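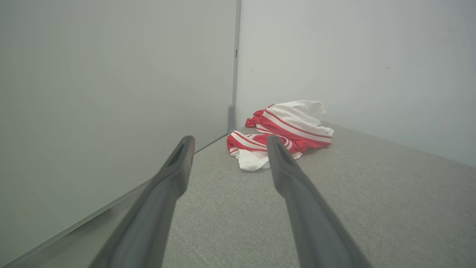
Adesuwa Bako wrote to us in December that she almost did not apply, because she thought a sewing group would ask for certificates, and in the end she was given a needle, a cup of tea and a torn pillowcase. She has asked us to say to new people that beginners are truly welcome.

Call for participants: Brundlow Mending Circle, winter program

The Brundlow Mending Circle is looking for 7 new participants for its winter program. We meet in the hall on Carrillo Street, in the back room with the big windows, and we repair household textiles by hand: tea towels, sheets, cushion covers, school jumpers, the lining of coats. Some of us mend our own things and some mend for neighbours who cannot do it any more.

What you will do

Each participant chooses one technique to learn well during the program. You can choose darning, patching, hemming or replacing a zip. In the first weeks you practise on old cloth from our box. After this you take one real repair, with a tag and the name of the owner, and you stay with it until it is finished. Last winter the circle completed 371 repairs, and the longest was a quilt from Rirnmont which took five people.

We also keep a mending book. For every repair you write a short note: what was the damage, which thread you used, what you would do differently. Please do not worry about your English or your spelling in this book – mine is also not perfect, and everybody can read it.

Who can apply

Adults of any age who live in Brundlow or Rirnmont. You do not need your own sewing machine. You need to be able to sit for two hours, with breaks, and to come to most of the meetings. If you use a wheelchair, the side entrance has no step.

What we offer

Needles, thread, scissors and a colour chart are provided. The Asivau fabric shop gives us its offcuts, so there is always enough cotton, but wool is more difficult and we are grateful if you bring some. There is no pay for participants. We can refund bus fares up to $47 for the whole program – keep your tickets, please.

How to apply

Send us an application of not more than 200 words. Tell us what you would like to repair and why you have not thrown it away. A photo of the item is helpful but not required. You can also leave a paper application in the box beside the hall kitchen.

Applications close on 2nd May. We answer everyone, also those for whom there is no place this time.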